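Lay the Garment Flat First

The domestic ironing board is a poor support for large garments. Its surface is narrow and tapers at one end, so a shirt or jacket has to be moved several times before both sides have been treated. Each move brings a fresh chance of creasing the part already done. I argue that preparation, at least, belongs on the bed.

A bed provides enough area for the whole garment to be opened out. Seams can be aligned, sleeves drawn straight and pocket flaps checked in one position. The usual objection is that a mattress yields under pressure. For pressing with a hot iron the objection is sound, and I would not press trousers on one. For inspection, brushing and light surface work it matters far less.

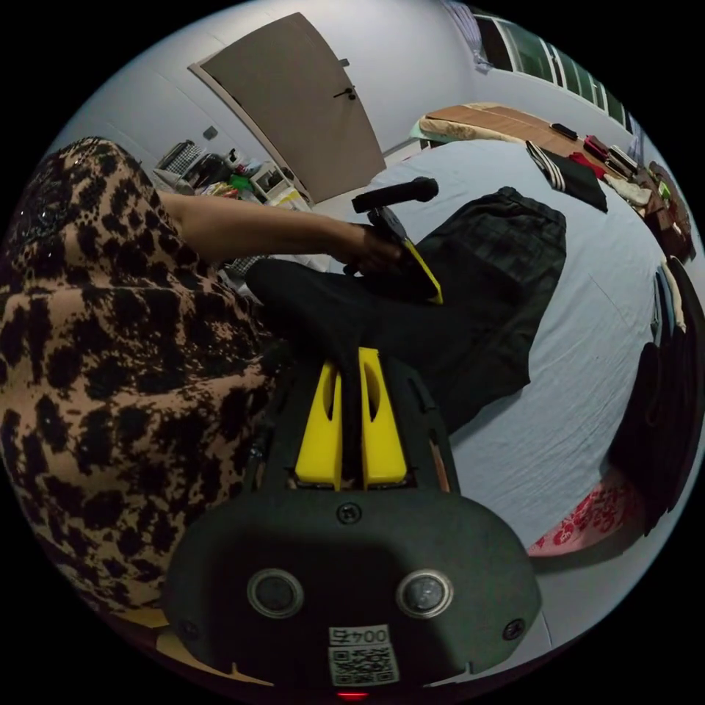

A dark garment with a faint check, spread across the middle of a bed.

Dark cloth makes the strongest case. Lint and dull patches show poorly on it, and a faint check hides them further. Folded over a board, such a garment is seen in strips. Spread out, it can be compared from one side to the other under the same light, and a missed area is easier to find.

Two rules cover most of the work. Smooth the cloth by hand before any tool is applied, and work from the collar or waistband towards the hem. Hand-held tools should be kept at a constant angle, with the free hand holding the cloth behind the stroke.

The bed cover needs to be clean and close-woven. A fleecy cover sheds fibres onto dark fabric and undoes the job. I changed mine in January for a plain cotton one and have kept the board for collars, cuffs and trouser creases.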